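3. Préparer le budget et la commande

Cette section concerne la personne qui achète le poste de collecte Vuvari, avant la réception du matériel. Si votre poste est déjà livré, passez à la section 4.

3.1 Ce que contient l'offre de base

Le poste Vuvari est vendu au prix de 1 964 euros hors taxes. Ce prix comprend la pince à main, son support de caméra, un jeu de marqueurs et le câble de transfert. Il ne comprend pas le meuble, le fond, ni les objets à manipuler. Beaucoup de clients oublient ces trois postes et doivent faire une deuxième demande de crédit - c'est une perte de temps que l'on peut éviter.

3.2 Étapes

1. Décidez le nombre de postes. Un poste occupe un seul opérateur à la fois.

2. Demandez le devis chez Dorkstead (Europe) ou chez Gurkorov (autres pays). Indiquez la tension du secteur et l'adresse exacte de livraison.

3. Ajoutez une ligne « mobilier et objets ». Nous conseillons 600 euros par poste pour la première année.

4. Ajoutez une ligne « pièces d'usure ». Les revêtements souples des doigts se remplacent par paire, jamais un seul.

5. Vérifiez la place disponible pour les fichiers. La licence Mbeki est limitée à 1 008 enregistrements par mois ; au-delà, il faut prendre l'extension.

6. Faites signer le devis avant la fin du mois d'avril si vous voulez garder le tarif de l'année en cours.

Note : le devis de Dorkstead est valable 3 mois. Celui de Gurkorov porte sa propre date limite, à lire sur la première page.

Attention : ne commandez pas les marqueurs chez un imprimeur ordinaire. Une petite erreur de dimension fausse la mesure d'ouverture des doigts, et la garantie ne couvre pas ce cas.

3.3 Choisir le meuble et les objets

Pour les tâches de rangement, un petit meuble ouvert en bois suffit. Prévoyez un tissu noir et quelques pinces métalliques pour le fixer derrière. Pour les objets, mélangez les formes et les matières : livres debout, flacon à pompe, tasse avec couvercle et soucoupe, savon sur son porte-savon, serviette pliée.
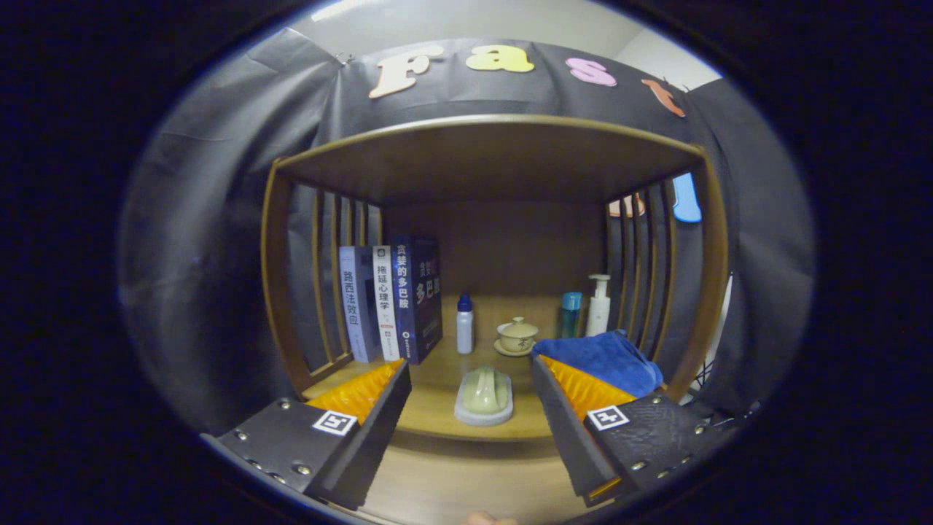 Achetez les objets fragiles en double. La céramique se casse surtout pendant les premiers jours, quand l'opérateur ne connaît pas encore la force de la pince. Les textiles demandent moins d'argent, mais il faut les laver et les replier, donc comptez aussi ce temps de travail.

Attention : videz les flacons de produit liquide avant de les mettre dans le stock. Un liquide renversé abîme les revêtements souples.

Note : gardez les factures des objets avec celle du poste. Certains services comptables refusent les achats de ménage s'ils ne sont pas rattachés à un équipement - une mention du numéro de devis sur la facture suffit en général.

3.4 Avant d'envoyer la commande

Relisez l'adresse, le nombre de postes et la ligne des pièces d'usure. Toute modification après l'envoi est traitée comme une nouvelle commande, avec un nouveau délai.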